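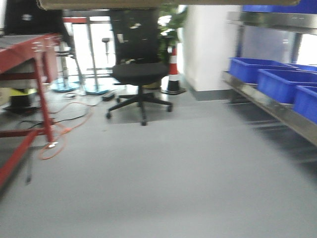 Call for Participants: Evaluation of the Hevari Gripper Kit

Mimesano invites workshops, schools and small packaging firms to take part in a user evaluation of the Hevari, a two-finger gripper kit for benchtop robot arms. The evaluation will be held at our Pavesberg site in September. There are 17 places.

Who may apply

Applicants must be 18 or older and able to stand for most of a session. Experience with robots is welcome but is not required. Persons employed by a distributor of the kit may not apply.

What participants will do

Each participant will attend two sessions, both starting at 9:30 a.m. The work consists of guiding the arm through sorting and handling tasks with used packaging – torn corrugated cardboard in particular – and completing a written review of the kit, its manual and its controls. Ragged edges and peeled surfaces are of special interest to the design team.
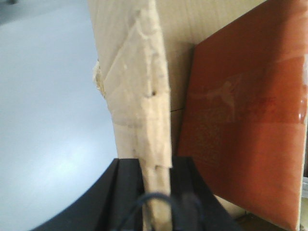

Payment and terms

Participants who complete both sessions and the review will receive $2000. Travel costs are not covered. Reviews will be published without names in the Ngata report series.

How to apply

Send a one-page letter describing your present work and any materials you handle regularly. Address it to Hemi Trevaskis, Evaluation Office, and quote reference 2631. Applicants will be notified in writing – please do not telephone.

Mimesano Evaluation Office, P.O. Box 1279, Pavesberg | Contact | Back to top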